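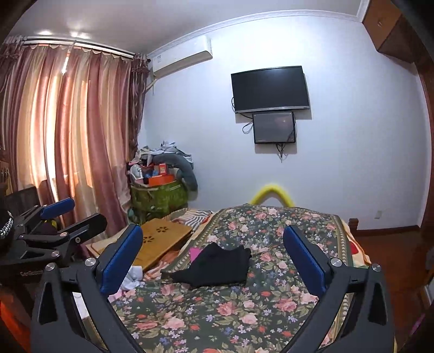
Bed with a floral quilt.

Tirovness Bedding Survey, data card

Last changed: April 11, 2020

What it is

A table of 2,000 answers to a mail-in survey on what people sleep under and how often they wash it. The forms went out in November to households in Fikumdale. Nzioka printed them and typed up the replies. One row per form, one file, commas between fields.

What it claims to measure

Wash frequency, fill, age of the bedding, hours slept. I would trust the second of those and be careful with the rest. People say they wash a quilt monthly. Maybe they do. The form gave "monthly" as the first box, and a first box always does well.

The sleep column is worse. It asks for a usual night, in whole hours, from memory. Please don't run it against fill type and announce that down makes you sleep longer. Two people have already sent me that chart.

Known problems

207 rows have no age for the bedding. They were left blank and should stay blank. An earlier copy filled them with the average, so if your file has no gaps in that column, throw it out.

"Quilt," "comforter" and "duvet" were separate choices with no definitions printed beside them. Merge them unless you have a good reason.

Version 2 fixes the swapped headers for fill and cover. It fixes nothing else.

Moment

The cleaning script is called Moment. It trims spaces and lowercases text. The old page said it "validates" the answers, which was generous.

Use

Free for teaching and for practice with messy tables. I would not set a washing guideline by it, or sell a mattress.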